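Flornura Clothing Library: progress report for the spring and early summer
To: Rekha Chettiar, Kartha Small Grants
From: Nandini Mathew, Flornura, Bruvville

Hi Rekha,

I know the form asks for two pages with headings, and I promise the budget sheet is in the proper format this time. But you said on the phone that you'd like to hear how things are going in plain words, so I'm going to write this the way I'd tell it to you over coffee.

The short version is that the clothing library is open, people are borrowing, and we are a little behind on the mending classes. The longer version follows.

Where we are with lending

We opened the doors at the old shoe store on the main street in March, three weeks later than planned (the plumbing, which I wrote to you about). By the end of June we had 261 members, and that's more than I put down as our goal for the whole year! Most of them live in walking distance. A good number are parents who come in for kids' dress-up clothes and school concert outfits, and then they wander over to the grown-up racks and end up taking home a coat.

We've had 3624 loans so far. I checked that with Murali twice, because it sounded high to me too. Renewals are counted as new loans in our system, so a jacket that somebody keeps for three months shows up three times. Murali can pull the number without renewals if you'd like it for your board, he just needs a few days' notice.

What goes out most: coats and rain jackets early on, then interview clothes, and since May anything made of linen. What doesn't move at all is men's suits in large sizes. We were given a whole closet's worth and I think we should pass most of them to the job center across the river, if that's all right under the terms of the grant. Please let me know on that one. I'd like to clear the rail before fall.

Sleepwear and summer cottons

In the application we said we wouldn't take nightwear, and I want to tell you that we've changed our minds, partly. We kept being offered beautiful old cotton things, the soft faded kind with little flowers on them, and people kept asking for them. So we now take cotton nightgowns, robes and house dresses as long as they've been through a hot wash and have no stains. They don't go on the lending racks. They go into the fabric bin for the mending class, and Zuzana cuts them up for practice patches and linings. 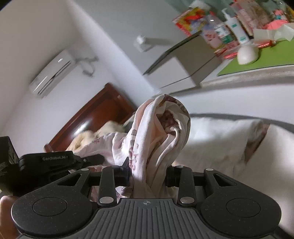
Faded floral print in pink and mauve on white, the kind we now say yes to.

Those old prints are easy to sew, too. They don't slip under the needle and they press flat, so beginners get a nice result on the first try. Zuzana Kováčik swears by them and has started asking her neighbors to go through their drawers.

Mending classes

OK, the part where we're behind. We promised you 60 class places by the end of June and we filled 18. I'm not happy about it and I'd rather say so up front.

Two things went wrong. The first was the time slot. We put the class at 4 in the afternoon, thinking of parents after school pickup, and it's exactly the wrong hour. Everybody is driving somebody to something. We moved it to 7 in the evening in June and the last two sessions were full, with a waiting list for the next one. The second was that we only had two working sewing machines until May. The third one came back from repair with the wrong foot on it, and then the shop had lost our foot, and it went on like that for a while. Anil Kurup finally fixed it at his kitchen table with a part he ordered himself. I've put the part in the budget sheet under equipment.

With the evening slot and three machines I think we can catch up by November. We'd run two sessions a week in place of one. Zuzana has said yes to the extra hours as long as she gets August off — she's earned it.

The people who did come have been great, though! One woman came in to learn how to sew on a button and is now relining a winter coat. Two teenagers came for the basic class and asked if they could do zippers. We didn't have zippers in the plan at all. We do now.

Laundry

This is the cost that surprised us. We wash everything between loans, and I budgeted for it as if people would borrow half as much as they do. We've been using the coin laundry next to the bank, and it eats up a whole morning each time plus the quarters. Prirnudport, the linen service out by the highway, has offered us a fixed monthly price if we bring our own bags and pick up before noon. It works out cheaper than what we pay now. I'd like to move some money from the printing line (we hardly print anything, people just take a picture of the opening hours) over to laundry to cover it. The amount is marked in yellow on the sheet. Could you confirm that's OK before the end of July?

Losses and damage

Very little, which was a relief. A handful of things never came back, mostly kids' mittens and one silk scarf I was fond of. A few came back torn and went straight to the mending table. We stopped charging late fees in April, and returns haven't slowed down at all as far as Murali can see.

What's next

The fall coat drive starts in September, and we'll need a second clothes rail and a lot more hangers (the wide wooden sort, since the wire ones leave bumps in the shoulders). The landlord has said we can use the back room for storage once he's had the window fixed. I'm also talking to the high school about a prom rack for next spring, but that's early days and there's nothing in the budget for it yet.

If you want to come by, evenings are best, when the class is on. Parking is free behind the bakery after 6. The receipts are in the second envelope, and the one from the hardware store is in there twice by mistake, so please only count it once.

Thanks again, Rekha. Talk soon,
Nandini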